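Brotach Releases Low-Alkali Densifier for Existing Concrete Floors

Product aimed at warehouses, workshops and light assembly space where full resurfacing is not practical

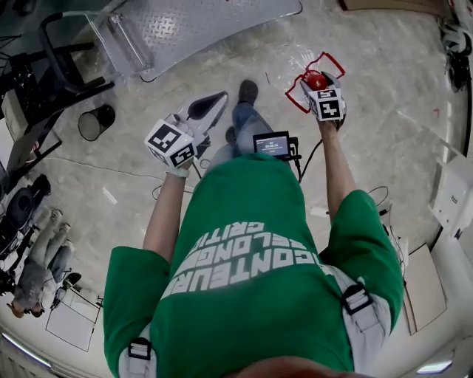

Brotach, a maker of surface treatments for industrial buildings, has released Fokbridge, a water-based densifier for concrete slabs that are already in service. The product is a lithium silicate solution supplied ready to use and applied by low-pressure sprayer. It reacts with free lime near the top of the slab and forms additional calcium silicate hydrate within the pores, which reduces dusting under foot and wheel traffic. Pale concrete of the kind underfoot in the photograph is the main type of surface the product is meant for. Fokbridge contains no pigment and leaves no film, so a treated slab keeps its original shade.

Dusting is a common complaint in buildings with older power-troweled slabs. Fine material works loose from the surface, settles on stock and equipment, and shortens the life of filters and wheel bearings. The usual remedies are a coating, which has to be maintained and may peel where vapor moves up through the slab, or grinding and resurfacing, which takes the area out of use. Fokbridge is intended for slabs that are sound in structure but soft or porous in the top layer.

The product is applied in a single coat to floors in fair condition. Very porous floors may need a second coat, applied after the first has been absorbed. The surface must be free of curing compounds, sealers, wax and oil before work begins. Brotach recommends a simple water drop test at several points on the floor; if the drops bead and stay on the surface, further cleaning or light grinding is needed. The minimum slab temperature for application is 50 degrees Fahrenheit. Foot traffic may resume after 3 hours and wheeled traffic after 10 hours, provided that the floor is dry to the touch.

Fokbridge does not fill cracks, level low spots or repair damaged joints. These should be dealt with first, using a semi-rigid filler where hard wheels cross a joint. The product is also not a barrier to acids, and spills of battery fluid or acidic cleaners will still etch a treated surface.

"Most of the calls we get are about slabs that were placed well and finished in a hurry," said Arnel Villanueva, technical manager at Brotach. "The strength is there at depth, but the top layer is weak. A densifier addresses that layer — it will not correct a bad mix or a missing joint, and we say so on the data sheet."

Before release, the product was applied to sections of working floor at the Cabrera distribution building and at Caltetetti, a metal furniture workshop. Both sites had untreated control strips next to the treated areas. Results from the two sites were used to set the coverage rates in the application guide, which lists separate figures for troweled, ground and broom-finished surfaces.

Fokbridge is sold in pails and drums and will ship from September. It should be stored above freezing, as product that has frozen cannot be recovered by stirring. Floors larger than 80 bays can be surveyed by Brotach staff before an order is placed. The data sheet, safety data sheet and application guide are available on request from the Brotach technical desk.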